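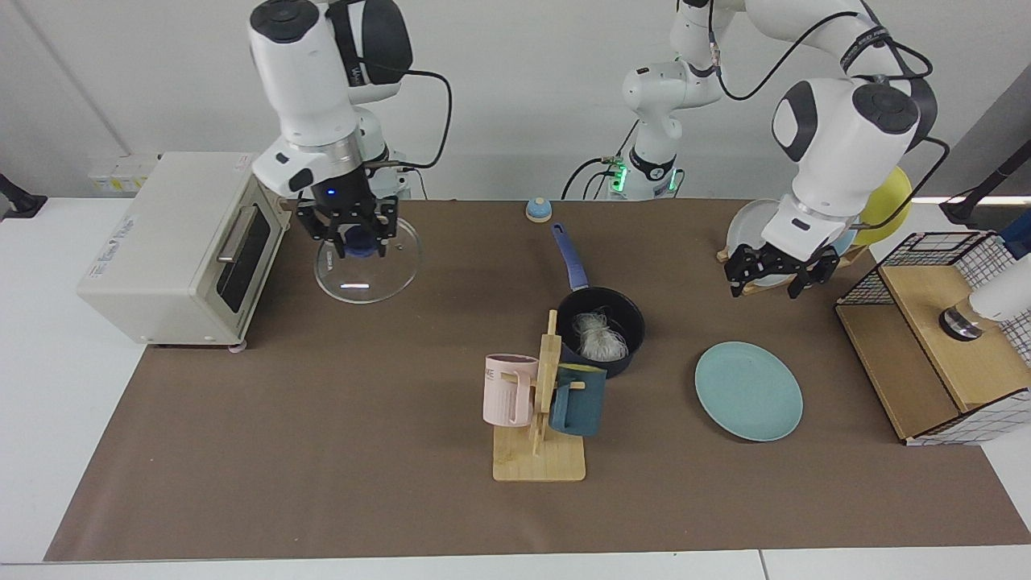
Gulter Deluxe Edition
Strategy and settlement game for PC
Published by Laskowska Interactive

Gulter is a single-player strategy game in which the player governs a river town over the course of several generations. The Deluxe Edition contains the full base game, the Dulldale expansion and the digital soundtrack. It is supplied as a download key and is available to customers in all regions served by this store.

The game opens with a small landing stage, a few families and a charter from the crown. From there the player decides where roads are laid, which trades are permitted and how the town answers to its neighbors. Decisions are recorded in the town ledger, and later events draw on what has been written there. A family refused a mill license in the first decade may return with a claim against the town many years later.

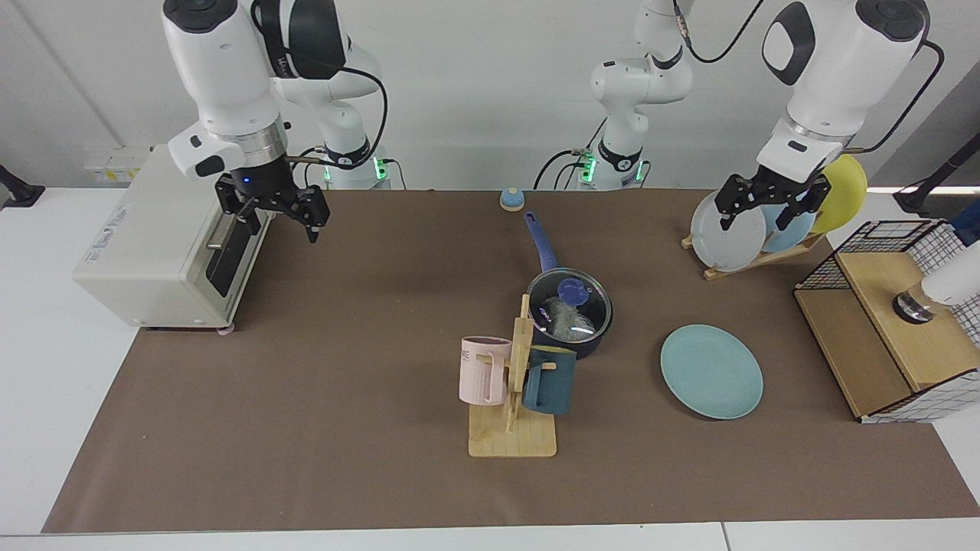 The Dulldale expansion adds an upland region with its own climate, trade routes and court. Towns founded in Dulldale begin with fewer settlers and must secure winter stores before the passes close. The expansion may be started as a separate campaign or joined to an existing one once the player has reached the rank of Reeve.

Contents of the Deluxe Edition

Gulter base game, with 132 scripted events
Dulldale expansion
Digital soundtrack by Niall Dunbar
Printable map of the river provinces (PDF)

Game modes

Campaign mode follows the town from its founding charter to the final succession. Free Settlement mode removes the charter goals and allows the player to set the length of the seasons, the frequency of floods and the temper of neighboring towns. Both modes support manual saves at any point outside of a court session – court sessions are saved automatically when they close.
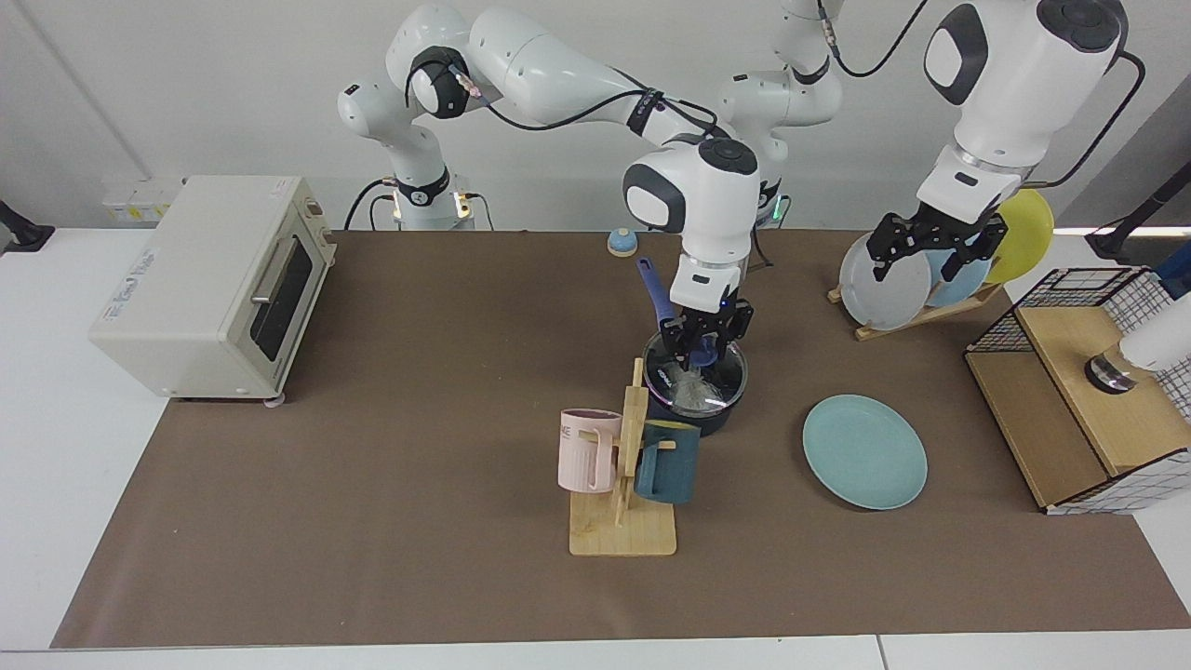

Progress made in the base game carries over to the Deluxe Edition. Customers who took part in the May preview should note that preview saves cannot be opened in the released version, although custom town crests can be imported from the options menu.

Achievements earned in Free Settlement mode are listed separately and do not count toward campaign ranks. There are 179 achievements in total.

System requirements

Operating system: Windows 10, 64-bit
Processor: dual-core, 2 GHz or faster
Memory: 8 GB
Storage: 12 GB of free space
Internet connection: required for activation only 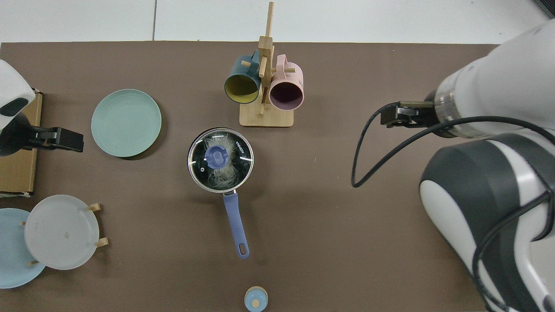 Activation and refunds

The key is sent by email once payment has been confirmed and must be activated through a Gralta account. Each key may be used on one account. Refunds are available within 14 days of purchase, provided that the key has not been activated. Requests should be submitted through the order page and should include the order number.

Release date: 2020-10-13
Languages: English, German, Polish
Players: 1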